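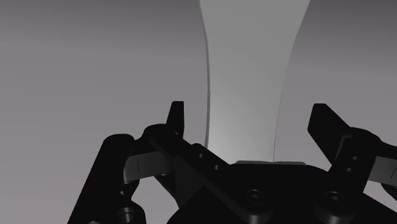
A simulated gripper, fingers open on either side of a pale gray object.

Brinano says its learning system has 382 examples of grasping, and I believe the number. I don't believe what people do with it. Every one came out of a simulator, where the background is plain gray and nothing has a label or a dent.

Natanael Coutinho told me in July that variety can come later. Maybe. But eight dull examples from a real shelf — bad light, crushed corners — would teach me more about the system than another hundred of these.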